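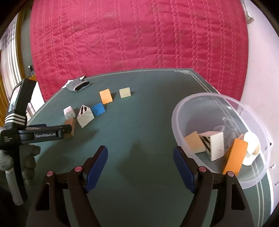 4. Putting the blocks away

4.1 What the households were given

The second part of the study looked at small wooden blocks and the things people keep them in. We chose blocks for a plain reason: almost every household with a young child has some, they get used on tables as often as on floors, and they come in shapes that do not pack well together. A jigsaw has a box made to fit it. A mixed set of blocks usually loses its first box within a few months and then lives in whatever is to hand.

Each of the 47 households in Hurnanton received the same set, sold under the name Ernamik, and one of three containers. The first was a soft fabric pouch with an open mouth. The second was a rigid tray with low sides, and the third a lidded box with a hole in the top large enough for an adult's hand. The blocks were a mixture of plain and painted pieces with square, oblong and triangular shapes. A few had a pattern on one side only. All three containers could hold the whole set with room to spare.

Households kept the set for the length of the autumn term and were asked to use it as they would use anything else. We gave no rules on when it should be put away or by whom. The diary sheet asked for the time of day, where the blocks had been used, who cleared them, and whether anything was left out. There was a space for remarks, which turned out to be the most useful part of the sheet and which we draw on at length below.

4.2 Where the blocks end up before they are cleared

We had expected heaps. The diaries describe heaps mostly on carpets and rugs. On tables the blocks were more often spread in lines, usually with the nearest end close to whoever had been playing and the far end somewhere near the container. Several remarks suggest how this comes about: the pouch or box is pushed to the back of the table to make room, blocks are pulled forward a few at a time, and those not in use stay where they were dropped on the way.

Figure 2 gives an idea of the arrangement. A grey fabric pouch with an oval opening sits on the far side of a green tabletop, on a crumpled sheet of white paper, and wooden blocks lie across the table in front of it in a loose diagonal line. An orange block is on edge and tilted a little, next to a cream square one standing upright. A triangular prism, striped like a zebra on one side, has its point uppermost. Blocks lying this way need to be picked up one by one. Sweeping them together with the side of the hand is possible, though the remarks show that people avoid it on a table because something usually goes over the edge.

Figure 2. Small wooden blocks in front of a grey fabric pouch on a green tabletop.

Pieces left standing on end were mentioned in the diaries more than we thought they would be. They were cleared first in many of the accounts. One parent wrote that she "always goes for the ones standing up, they're easier to get hold of", and another that her son would knock all the standing ones flat before he would put any of them away. The flat pieces near the container were often the last to go in. They seem to be treated as already dealt with.

4.3 Order of clearing

The diaries cover 297 occasions on which blocks were put away. The sheet had a box in which to note which piece or kind of piece went in first and which went in last. This was filled in unevenly. Some households gave it up after the first week, and others wrote whole paragraphs.

Three orders came up repeatedly. In the first, the person worked from the near end of the table to the far end, carrying blocks towards the container in small handfuls. In the second, blocks were cleared by colour, nearly always with a child present and often as a game proposed by the child. In the third, shapes were grouped, with the square and oblong pieces going in before the triangular ones. The last of these was common with the rigid tray and almost absent with the pouch. A tray rewards some care in laying the pieces down, and triangular pieces spoil a flat layer. In a pouch the pieces settle as they like.

Colour order was slower than the others by every account we have. It was also the order least likely to leave a piece behind. Parents who used it said that a missing colour was noticed straight away, where a missing plain block might be gone for days. Plain and pale pieces were the ones most often reported lost, and most often found again under the edge of a cloth, behind a table leg or, in one household, in the fruit bowl.

Patterned pieces had a standing of their own. Children asked for them by name ("the stripy one", "the cow") and adults tended to put them in last, on top, so that they could be found next time. This habit had a side effect with the pouch. Whatever was on top when it was put down was seldom on top when it was picked up again, and some households began keeping the favourite pieces somewhere else altogether.

4.4 The pouch

The pouch was liked for getting blocks in and disliked for getting them out. Its mouth stayed open well enough when there were blocks in the bottom to weigh it down. Empty, it tended to fold over, and the first few pieces had to be put in with one hand while the other held the edge. Adults managed this without comment. Younger children found it hard, and several households described the adult holding the mouth open while the child dropped the blocks in. We had not planned for the container to change who took part in the clearing, but it plainly did: the pouch made it a job for two people more often than the tray or the box.

Position mattered too. A pouch set down on a bare, smooth table slid away when a hand pushed into it. A number of households put something beneath it, such as a tea towel, a place mat or a sheet of paper. The tea towel was judged the best of these. Paper held the pouch a little but crumpled, and then pieces were found in the folds. One household in the Afolabi Road group pinned the pouch to the seat of a chair and reported that it stayed that way until the end of term.

Getting blocks out was a different matter. Reaching in to find one shape by feel was enjoyed as a game for the first few days and then became a nuisance. After that the usual practice was to tip the whole lot out, which gave back the heap or the line described above, and so a larger job at the end. Households with the tray took out fewer pieces at a time, as far as the remarks allow us to judge. They could see what they wanted.

4.5 The tray and the lidded box

The tray was the quickest to clear into if neatness was left aside. Its faults were in carrying and in stacking. When full it had to be held level with both hands, and blocks standing on end fell over the low sides on the stairs. Most households stopped moving it and gave it a fixed place, generally a low shelf near the table where the blocks were used. From then on the play stayed near the shelf as well.

The lidded box had been our own favourite beforehand. In use it did poorly. The hole in the lid was taken as a target, and for a week or so children posted blocks through it with great interest. Oblong pieces jammed across the hole when two were put in together. By the middle of the term the lid was off in the majority of homes, and the box had become a deep tray. A maker at Eteo, who supplied the boxes, had warned us of this and suggested a wider opening. We would follow that advice another time.

4.6 Tables and floors

The surface made more difference to the clearing than we had allowed for when the sheets were drawn up. On a rug, blocks stay where they fall and the container can be dragged along beside the person. On a table the container stays still and the hand does the travelling, so the far corners cost more effort than the middle. Households that moved the container to the centre of the table before starting wrote of the job as short. Those that left it at the back, where it had been pushed during play, wrote of leaning and stretching, and of chairs being climbed on.

Colour of surface came up in a few remarks. Blue and green blocks were said to be easy to miss on a dark cloth, and the pale ones on a light wooden top. A printed line or border near the edge of a table or mat was used by some children as a limit, with blocks allowed up to the line and no further. We did not ask about this and can only report that it was mentioned by households which had no contact with one another.

4.7 Limits of the diaries

Of the households that began, 39 returned sheets up to the last week of term. The others stopped at various points, most of them in November, when colds were going round. We kept their sheets. The accounts they give of the early weeks differ little from the rest, but anything said here about habits forming over the term rests on the households that stayed.

The diaries were written by adults, often in the evening and after the event. They are likely to be fuller on occasions that went badly. A session in which the blocks went away without trouble tended to produce a tick and a time, and it is possible that the pouch looks more awkward in these pages than it was on most evenings. The timings noted by households were too rough to compare closely, and we have used them only where the difference between containers was mentioned in words as well.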